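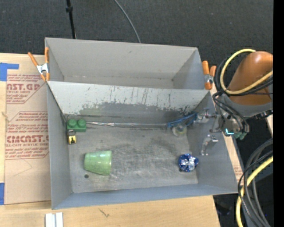

Scuffed gray bin, green cup on its side. Mood.

Moving out of the Whitlock building this month after 4 years, so please enjoy a thread about the security deposit, a sum of money I once believed was mine.

The lease says the place must be returned in "original condition, normal wear excepted." I asked the office at Fomusgate what counts as normal wear. They said it depends. I asked what it depends on. They said the inspection.

So I asked what the inspection looks for. Wear.

The deposit was $930. I have spent it in my head on: a couch, a better couch, a dentist. The dentist is currently winning.

They sent a price list. A nail hole is $2. A "large nail hole" is $100. There is no definition of large. I have been walking around with a ruler like a man building a very small bridge.

Also on the list: "excess odor." I've lived above a fish fry place since I moved in. If the odor is excess, I'd like it noted that I never got any of the fish.

My neighbor down the hall moved to Erkum in March and is still waiting on her check. She calls every week. She's now on good terms with the hold music and says it has a nice bridge around minute six.

Spent last night matching wall paint. The can in the closet says "Eggshell." The wall has gone more of a "Soup." I painted one test square and now I have a wall with a clean square on it, so I guess I'm painting the wall.

Update: painted the wall. The wall next to it looks terrible.

Update to the update: you know what I did.

The new place is over in Pevum. Deposit is higher, the kitchen drawer opens if you lift it and mean it, and the landlord told me not to worry about the scratches on the floor. I took pictures of every single one.

Walkthrough is June 19, 2026. If anybody has a spare bottle of something that takes candle wax out of carpet, my messages are open.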